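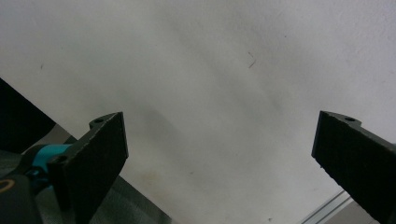 Costume and Booth Project -- Report 2
Craft Fairs and Fandom elective, spring term

What we set out to do

Make one full costume and a small vendor table for the Gronthorpe Fantasy Fair, then write up what it cost and what sold. Group of three. Theme was lighthouse keepers from a made-up coast, called Fadard. No gears, no goggles, the fair already has plenty of that.

Costume

Long coat, thrifted, navy. Cut off the collar and put in a taller one from upholstery scraps. First collar flopped over. Second one has two layers of interfacing and stands up fine, a bit scratchy at the neck. Brass buttons came from Greco Trim, the shop by the bus station. They only had 40 of the small size so the cuffs and the front don't match. From a few feet away it reads as a choice.

Hat took longest. Pattern was for a child's head, we didnt check. Redid it on a Sunday night with the brim in craft foam, painted with watered-down glue first so the color wouldn't soak in. Black acrylic on top, then a little silver dry-brushed on the rim.

Lantern is a plastic jar with a bike light in it. Handle from a coat hanger. Would do the handle thicker next time, it bends.

The table

Shared a booth with the Belludik zine club -- their half was comics, ours was pins, paper charts of the Fadard coast and folded ship's logs. Charts were stained with tea and dried flat under textbooks. The ones we tried in the oven curled, so those became gift wrap.

Prices: pins $3, charts a little more. We had no sign for the first hour. Sales picked up once someone lettered one on the back of a pizza box. Also bring change!! We ran out before lunch and had to keep walking over to the pretzel stand.

Pins sold best, mostly the whale. Logs hardly moved. People picked them up, read a page and put them back, which was nice to watch but not income. The comics did better than anything on our side.

Wearing it all day

Coat is too hot indoors. Visitors asked for photos anyway and a few wanted to know what show it was from. We should of had a card with the Fadard story on it. Ended up telling it over and over, different every time.

The parade started at 3 and the hat got as far as the fountain before the wind took it. Got it back, brim creased. Ironed under a towel, mostly OK.

Still to do

-- finish cost table (Greco receipt missing)
-- resew left cuff
-- story card, both sides
-- ask Belludik about sharing again in the fall

Recent reports
Papier-mâché masks for the winter play
Screen printing on thrifted shirts
Stage makeup on a small budget
Report 1: Choosing a theme

Contact the elective office | Student work, copyright remains with the authors | Back to top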